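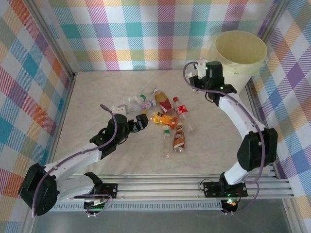

Open Day at the Grotavness Textile Works

I've wanted to see Grotavness from the inside for years, and in May I finally got my chance! The mill opens its doors once a year, from 8 in the morning, and I was in line well before that with a thermos and far too many questions.

We started in the dye house, where the whole room smells like wet wool and vinegar. The old Mostitz looms come next — you feel them in your feet before you hear them. One was halfway through a blanket with 1,220 warp threads, and our guide let us touch the finished edge (so soft!).
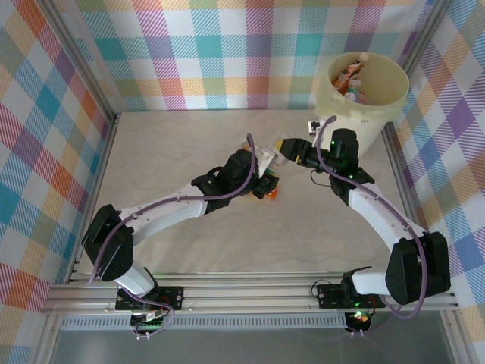 After the looms we climbed to the pattern archive, my favorite stop by a mile. It holds 338 sample books, and the Bouazza stripes from the early days still look fresh. I could have stayed there until closing.

Tickets are 15 dollars, and the shop sells remnants by the pound. Bring a big bag.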